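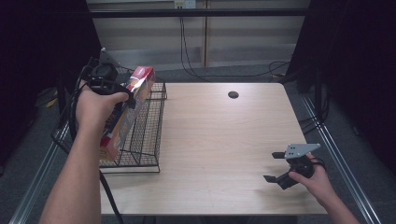

Druruvora Project
Minutes of the Data Collection Meeting, 26/03/2020

Present: Ruby-Lee Ellery (chair), Amna Swati (minutes), operators from the Ammann and Asten stations
Apologies: none received

1. Minutes of the previous meeting
The minutes were approved with one correction. The target agreed in December was 3000 accepted episodes for the basket task, not for all tabletop tasks together.

2. Progress
Ms. Swati reported 245 episodes recorded since the last meeting, of which 189 were accepted. Most rejections came from the Asten station, where the left and right gripper recordings did not start together. The Ammann station had no timing faults.

3. Basket task
The meeting discussed whether operators should use both hand-held grippers in every episode. It was agreed that either hand may place the box and that the other gripper should remain in view with its jaws open. Boxes may be picked up at any angle. Operators are asked to vary the position of the wire basket between episodes and to record the change in the log.

Ms. Ellery asked that failed grasps be kept and labeled separately. Agreed.

4. Cables
The Asten operators reported that the gripper cable catches on the front edge of the table during long reaches. A longer cable will be tried at one station first.
Action: Amna Swati

5. Storage
Transfer of accepted episodes to the Under server remains slow. Local copies are to be kept for 3 weeks.
Action: station operators

6. Other business
None.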